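Orik Table Linking Kit

Home / Furniture Hardware / Connectors and Levelers / Orik Table Linking Kit

Made by: Grornell
Sold as: complete kit or single parts
Page updated November 21, 2022

Overview

The Orik kit joins two freestanding tables of the same height along one straight edge. It consists of steel linking plates, adjustable feet, and a set of alignment pins. The plates mount to the underside, and no hardware shows from above when the tables are joined. The kit is meant for workrooms, classrooms, and shared offices where two tables are used as one most of the time and separated a few times a year.

Tables that are only pushed together tend to creep apart under side load. The gap opens first at the end farthest from the wall. Height mismatch is a separate problem and should be corrected with the feet before any plate is tightened. The plates will hold a mismatch in place; they will not remove it. A joint in good order reads as one thin, straight line across the top.
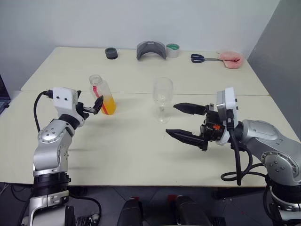
Photo: Dzifa Dogbe

What is in the box

Linking plates, zinc-plated steel, 3 mm: 4
Adjustable feet, M8 stem: 8
Alignment pins, nylon: 4
Wood screws, 16 mm: one bag
Hex key
Printed instructions

Screws for tops with a steel frame are sold separately under the Akolgo line. Do not use the supplied wood screws in tops less than 18 mm thick.

Specifications

Foot diameter: 40 mm
Foot height adjustment: 16 mm
Rated load per foot: 50 kg
Plate width: 40 mm
Largest gap the plates will close: 3 mm
Foot pad: molded rubber, replaceable
Plate finish: clear zinc
Weight of complete kit: 2.1 kg

The rated load is for a static, vertical load on a hard floor. Ratings do not apply on carpet, on raised access flooring with loose panels, or when the foot is extended past the groove on the stem.

Tiled floors

Tile floors are rarely flat across a grout line. If a foot lands on grout, move the table until the whole pad rests on tile. A foot that straddles two tiles will rock, and the lock nut will work loose. Where the table cannot be moved, use the wide pad (part GR-F50), which bridges most joints.

Set the feet in this order:

1. Place the table that stands against the wall. Level it front to back, then side to side.
2. Lock all four feet.
3. Bring up the second table and match its height to the first at both ends of the seam.
4. Level the free edge of the second table.
5. Check the seam again with a straightedge before locking.

Fitting the plates

Clear both tabletops. Mark the plate positions underneath, one plate near each end and the others evenly spaced between. Drill pilot holes with a depth stop. Fit each plate loosely to the first table, insert the alignment pins, and close the joint by hand. Tighten from the center outward. Power drivers strip the holes in particleboard and should not be used for the final turn.

To separate the tables, back out the screws on one side only and leave the plates attached to the other table. Pins can stay in place.

Compatibility

The kit fits most flat-edged tops. It does not fit rounded or beveled edges, folding tables with a center hinge, or glass. Tables with a Grikedo side rail need the spacer set, and the rail must be removed from the joining edge. Electric height-adjustable desks may be linked only if both are driven from one controller.

Care

Check the lock nuts every June, or after any move. Wipe the pads with a damp cloth; grit under the pad will scratch tile. Do not oil the stems. Replace a pad when the tread is worn smooth.

Keep removed screws and pins together in a closed container. Clear plastic is preferred so that the contents can be checked without opening it, and a wide lid makes small parts easier to reach. Scuffs on a storage jar do not matter as long as the lid closes.
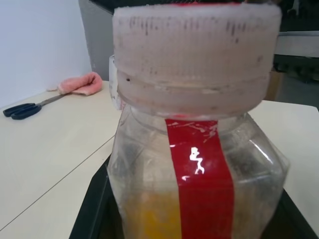
Replacement parts

GR-P40 Linking plate, single
GR-F40 Adjustable foot, standard
GR-F50 Wide pad, for uneven tile
GR-N3 Alignment pins, bag
GR-S16 Wood screws, bag
GR-SP Spacer set for Grikedo rail

Parts ship separately from complete kits. Feet bought before the stem groove was introduced take the same pads.

Warranty and returns

Steel parts are covered against defects in material. Pads and pins are wear items and are not covered. Unused kits may be returned in the original box. Drilled or cut parts cannot be returned.

Technical contact: Ama Frimpong, Furniture Hardware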